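To: Carley Water Users list
Date: 7 December 2022
Subject: Re: Winter meter readings on the Nellis side

> The bill for our building shows 2,130 gallons for November. The month
> before was under 1,500 and nothing has changed here. Is anyone else on
> the Nellis side seeing this? Also, does the new rate start with this
> bill or the next one?

We had the same thing on our street. Ours came in at 1,847, and when I called the office they told me the November reading was an estimate. There should be a small E next to the number on the second page. If you see it, the difference gets credited on the next bill after a real reading.

If there's no E, check the toilets first. Put a few drops of food coloring in the tank, leave it for half an hour and look in the bowl. Then shut everything off and watch the small dial on the meter. Ours is an old Appiah and the dial is hard to see without a flashlight.
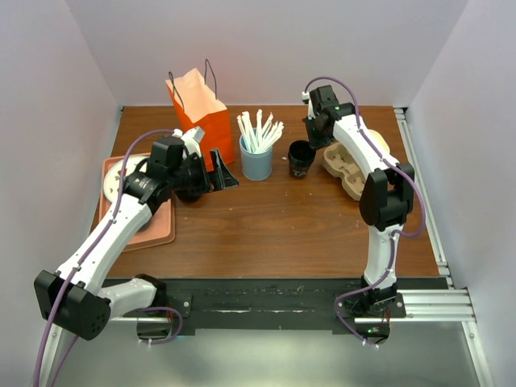
On the rate, the new one starts with the January bill. The first 4,000 gallons stay at the old price and only what you use over that goes up. Most households out here won't notice it in winter. The people with stock tanks on Ilden Road will.

You can also send in your own reading. Write down all the digits, including the zeros at the front, and get it to the office at least 4 days before the end of the month. They take it by phone or at the drop box. I left mine in the drop box last time and it was on the bill as a real reading.

Does anyone know if the Ilden Road valve work is still on for this month?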